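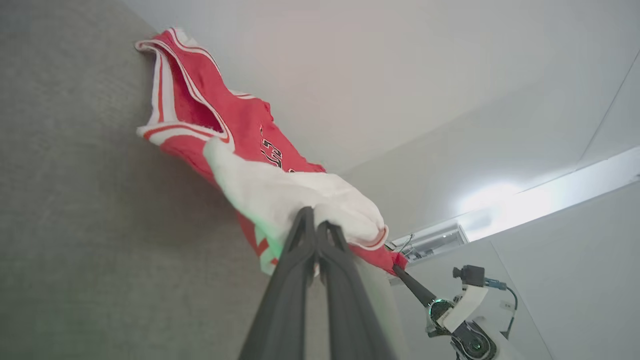

4.2 Folding and hanging garments

Home Abstract Methods Results References
22 April 2022 - Bhavana Rao

Figure 4. Handling a red jersey with two arms, seen from the gripper. The black numerals are only partly visible in the bunched cloth.

Laundry is the chore people ask us about most, and we were very fond of the idea that it might also be the first one to be solved. We ran 846 trials on the Trundus bench, using shirts, towels and sports jerseys lent to us by kind colleagues. Towels went well from the first week. Jerseys were another story, and we spent most of July on them.

The trouble with a jersey is that it has so many edges. In Figure 4 the white and red trim runs around the armholes and the neckline, and a planner looking for a hem can settle on any of these loops quite happily. Creases add to the confusion - a number folded in on itself gives the Predico model very little to match against, and it tends to guess. We had hoped that a second arm would clear this up, and it does help when one arm pinches the cloth and the other feels along the side of the bundle. It also doubles the ways of getting in each other's path.

A patient person can fold a jersey without thinking much about it. Our system finished 502 of the 846 trials with a fold that our raters would put in a drawer, and many of the rest ended with a soft heap of cloth and a polite timeout. We would not yet leave it alone with a full hamper, though we would gladly give it the towels. Section 4.3 takes up the same question for the packing line at Litell, where the items are stiffer.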